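3.2 带腰带下装的折叠与收纳

前一节讨论的T恤和衬衫,折叠时只需处理布料本身。裤装的情况要复杂一些,主要原因在于附属物。受访家庭中,相当一部分人在脱下牛仔裤之后不把腰带抽出来,第二天穿同一条裤子时可以省去重新穿带的步骤。这种做法在访谈中被称为“连带收纳”,与之相对的是“分离收纳”,即腰带取下后单独卷起或挂起。本节只讨论前者。

我们选取牛仔裤作为主要观察对象,有两方面考虑。牛仔布较厚,折痕一旦形成便能保持一段时间,便于比较不同折法的结果;同时牛仔裤的腰头通常缝有裤襻,腰带穿入后位置相对固定,折叠者必须决定是顺着腰带的走向折,还是先把腰带的两端收进去再折。Kinga Oláh在对Bollness住区的早期走访中已经注意到这一分歧,但当时的记录以上衣为主,没有对裤装单独编码。

折叠步骤按照以下方式划分。第一步为铺平,将裤子置于水平台面,拉直裤腿,抚平腰头。第二步为对折,两条裤腿叠合或并拢。第三步为收短,将裤腿向腰头方向翻折一次或多次,直到衣物长度与抽屉或搁板的深度相当。第四步为整理腰头,包括调整腰带、压平裤襻和后袋周围的布料。前三步在各户之间差别不大,第四步的差别最为明显,有的参与者完全省略,有的则反复进行。

图4所示为第四步时的状态。裤子已折成扁平的一叠,腰头朝向台面前侧,后袋露在上面,腰带仍横在腰头处。

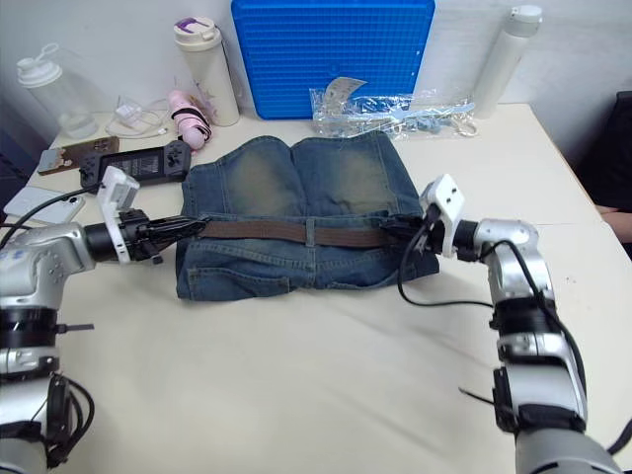

图4 连带收纳:折叠后的牛仔裤,编织腰带横穿腰头,两端被夹持

从图4可以看到,腰头中部的一个裤襻把腰带固定在牛仔布上,腰带的长度几乎与折叠后的裤身同宽。两条裤腿在折叠的后部形成两个并排的圆形隆起,比腰头一侧更为饱满。这种前后高度不一的情况在较厚的牛仔布上十分普遍。若随后还要在上面叠放其他衣物,隆起的一侧会先受力,上层衣物容易向腰头方向滑移。参与者对此的处理办法不一,常见的是把相邻两条裤子的朝向交错摆放,使隆起的一侧与腰头一侧上下相对。

腰带的材质对第四步有直接影响。编织腰带质地柔软,可以随布料弯折,整理时只需在两端稍加拉伸即可恢复平直。硬质皮带则会把腰头撑成弧形,即使压平,松手后仍会回弹。在访谈中,使用硬质皮带的参与者更倾向于分离收纳,有人提到皮带长期弯折后会在同一位置出现裂纹。带扣也是一个因素。较重的带扣在叠放时会在下层衣物上留下压痕,浅色针织物上尤其明显。我们建议后续研究把腰带材质与带扣重量分开记录,本次编码表将二者合并为一项,给分析带来了不便。

台面的影响同样值得说明。折叠所用的台面铺有布时,牛仔布与台面之间的摩擦增大,拉直腰带时裤身不易随之移动。直接在光滑桌面上操作,则需要用一只手按住裤身,另一只手拉腰带,或者两端同时用力。两端同时用力的好处是腰带受力对称,裤襻不会被拉向一侧。在床面上操作的参与者则反映,床垫下陷使腰头难以压平,最后一步往往要移到别处完成。

关于朝向,腰头朝外和腰头朝内两种放法都有支持者。腰头朝外便于辨认,后袋的缝线、布料的深浅和磨白的位置都能帮助使用者从一叠相似的裤子中找到所需的一条。对于连带收纳的裤子,腰带本身也起到标识作用。腰头朝内的放法外观较为整齐,但取用时通常要翻动整叠。Ginar住区的一位参与者家中每层搁板只放5条裤子,她认为数量少时朝向无关紧要,超过这个数量才需要统一。另一位参与者则把常穿的2条单独放在椅背上,不进入柜子,因此也不折叠。我们将这类情况记为“暂放”,不计入折叠样本。

抽屉的尺寸在一定程度上决定了收短的次数。以深度为35厘米的抽屉为例,成人长裤对折后通常还需再翻折两次。连带收纳时,每多翻折一次,腰头处的厚度差便更为突出,因为腰带只在腰头一层,而裤腿的层数不断增加。部分参与者采用卷折代替翻折,从裤脚卷向腰头,最后用腰带绕住卷好的裤身。该方法节省空间,却会在裤腿上留下环形皱纹,穿着前需要抖开或熨烫。采用Sundiline搁架的住户因搁板较深,多数只翻折一次,腰带两端也有足够的空间自然摊开。

综合上述观察,连带收纳的难点集中在腰头,与裤腿的折法关系较小。腰带是否平直、是否居中、两端是否收在裤身宽度以内,会影响叠放后的稳定程度和再次取用时的方便程度。需要指出的是,本节的材料来自日常家务环境,没有对布料重量和洗涤次数加以控制。旧牛仔裤经过多次洗涤后较为柔软,与新裤相比更容易压平,这一差异可能掩盖了折法本身的作用。另外,儿童裤装多为松紧腰头,不使用腰带,已从本节分析中排除,相关结果见3.4节。

在术语方面,本文沿用Magyar分类表中的“腰头”“裤襻”“后袋”等部位名称,但没有采用其对折叠等级的划分。该划分以成品外观为唯一依据,无法反映连带收纳中腰带的位置变化。为此我们在编码时增设了一个字段,记录腰带相对于腰头的状态,取值分为平直、扭转、脱出裤襻和部分外露。下一节将用同一组字段讨论带抽绳的运动裤和睡裤。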